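Search this diary
Type and press enter

2023-03-16

Up before the alarm again, which at my age should count as a hobby. The house was quiet, the heating was clanking the way it does, and I sat at the kitchen table with my coffee and finally opened the envelope of Grandma's recipes that Tineke dropped off last week. I'd been saving it for a rainy morning and boy, did I get one!

Most of them are what you'd expect if you grew up in Wultville. Split pea soup, the raisin bread, three different goes at the same apple cake with the sugar crossed out and written back in (she and Grandpa must have been having words over it). But tucked in the back was a folded sheet with the rye starter on it, the one we all thought was gone for good. 17 lines in pencil, and she wrote "patience!!" next to the part about the second day. Very her.

So of course I had to start it right away. Never mind that I had laundry going and a library book due. I was out of rye flour, so I drove over to Cuypers in the rain, and who's standing in the baking aisle but Gijs Verbeke, holding two bags of sugar and looking completely lost. He's making marmalade for his dad's 78th birthday. I told him to get the coarse kind and he told me Arnout will complain whichever one he buys. We stood there yakking so long that the girl from the register came over to see if we needed help.

Home, flour all over the counter, starter mixed and sitting in the big jar with a dish towel over it. It smells like wet cardboard right now. Grandma's note says to trust it, so I'm trusting it.

Had soup for lunch and then a long phone call with Zerrin, who is on break this week and bored out of her skull. She's painting her hallway yellow. She sent me pictures of five different yellows and I swear four of them are the same one. I voted for the one that looks like butter. She's going with the one that looks like mustard, so I don't know why she asks me!

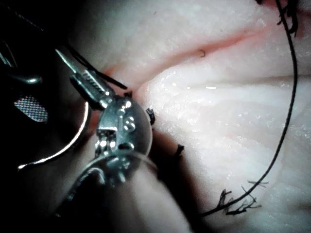
Photo: Golnar Ebrahimi

Golnar came by at four with lemon bars and stayed until it got dark. We've decided we're really doing the Zurley trip this year, the train and everything, even if it's only two nights. She wants to walk the whole lake path and I want to sit in that cafe with the green shutters and eat something with cream on it. I figure there's time for both. We got out the old map and found the place where I dropped my sandal off the dock when we were kids, and then we couldn't stop laughing, and my tea went cold.

Checked the starter before bed. One bubble. Might be wishful thinking, could be a lump of flour. I moved the jar to the top of the fridge where it's warmer and told it good night.

Note to self: library book. Also call the Nekard people back about the gutter, it's dripping right over the back step again.

3 comments

Tineke V.
I KNEW that starter was in there somewhere! Save me a jar when it gets going. And it was Mom who crossed out the sugar, not Grandma.

gijs
got the coarse sugar. he complained

Zerrin
The mustard looks amazing, thank you very much. Come see it before you say another word.

Contact | Copyright Wultville Kitchen Diary | Back to top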